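**FOR IMMEDIATE RELEASE**

# Nele Kuhlmann and Azlan Goh to sing together again in Godville

GODVILLE – Singer and actress Nele Kuhlmann will share a stage with Azlan Goh this October, in the pair's first full show together since their touring days ended. The one-night concert, called *Plavent*, takes place at the Fogh Theater and will be filmed for release by Voller.
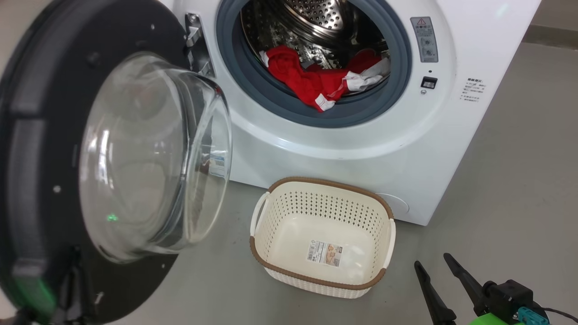 *Page last changed: 3/30/24*

Fans have been asking for this one for years, and we could not be happier to say yes! Kuhlmann and Goh started out as a duo, singing in cafes and at other people's weddings before their first record took off and sent them around the world. They went their own ways when Kuhlmann moved into film, but they stayed close (she is godmother to his younger son), and the idea of a reunion kept coming up at birthdays and over long phone calls.

It was Goh's sister, the songwriter Kurniawati Goh, who finally got them into a room with a piano. She had written two new songs and wanted to hear them sung by both voices.

"I played the first one and Nele was singing along before I got to the second verse," said Kurniawati Goh. "Azlan came in underneath her and I just kept playing. I didn't want to stop and spoil it. By dinner we were making a list of all the old songs they could still remember, and it was a very long list."

Both new songs will have their first public performance at the Fogh. The rest of the 80-minute set draws on the duo's early records, with new arrangements for strings, horns and a small choir from Godville. Expect "Harbor Lights Out," "Cousin of Mine" and a few that never made it onto an album.

"I have missed this more than I let on," said Kuhlmann. "Film sets are wonderful, but you wait months to find out if people liked what you did. When you sing with Azlan you know right away, mostly from his eyebrows. I can't wait to get started, and I can't wait to wear something with pockets on stage for once."

Azlan Goh was every bit as eager. "We're older and I've lost a couple of the high notes – she can have them," he said. "My kids have never seen us do this. They think I made it up."

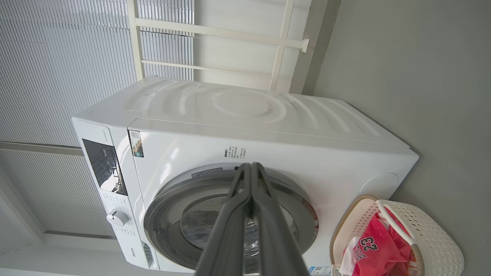 ## A homecoming for the Fogh

The concert is also the first big night at the Fogh Theater following its long renovation. The main hall now has 1,673 seats, a deeper stage and a restored balcony, and the old lobby bar is back where longtime visitors will remember it.

Syafiqah Pangaribuan, who runs the theater, has been a fan of the duo since high school and once stood in line in the rain for their autographs. "I still have the poster, and yes, it's going up in my office," said Pangaribuan. "To open the hall again with these two is a dream. The sound in there is so warm now, and I keep going in just to clap my hands and listen."

The film version will be directed by Prasetyo Govindasamy, who plans to keep things simple, with long takes and plenty of time spent on the faces of the band. He will also follow the singers through rehearsals for a short companion piece, which Voller will release alongside the concert.

## Tickets

Tickets go on sale through the Fogh Theater box office, in person and by phone. Each buyer may purchase up to 3 seats. A share of the balcony seats will be held back for music students at Godville schools, who can ask their teachers how to apply. Doors open an hour before the show, and there will be no opening act.

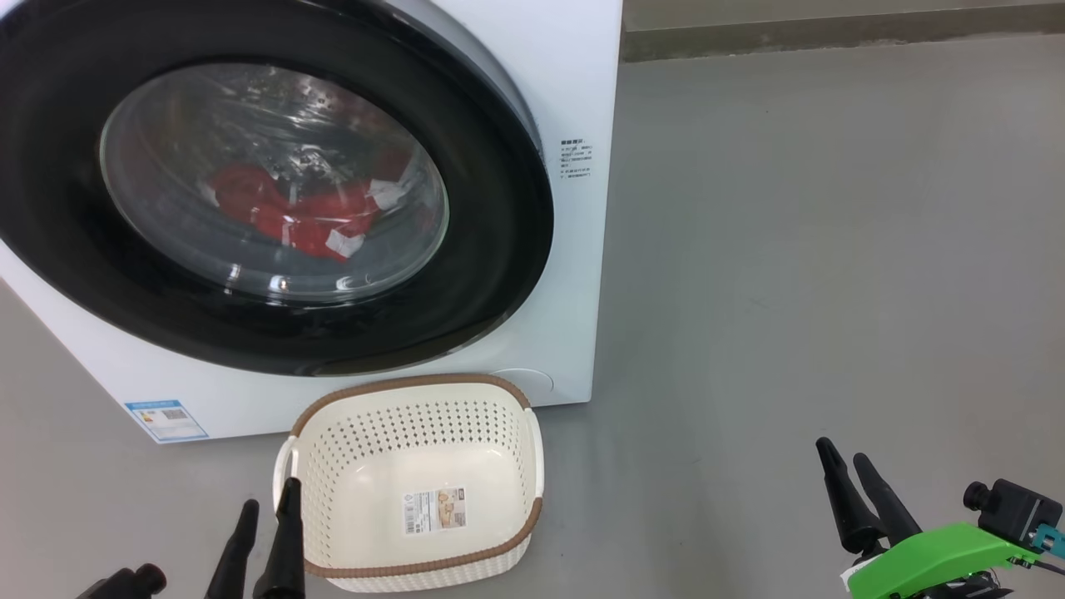

*Red clothing in the drum of a front-loading washing machine.*

**Press contact:** Requests for interviews with Nele Kuhlmann, Azlan Goh or Kurniawati Goh should go to the press desk at the Fogh Theater, Godville. Please include your outlet and your deadline. Rehearsals are closed to the media.

###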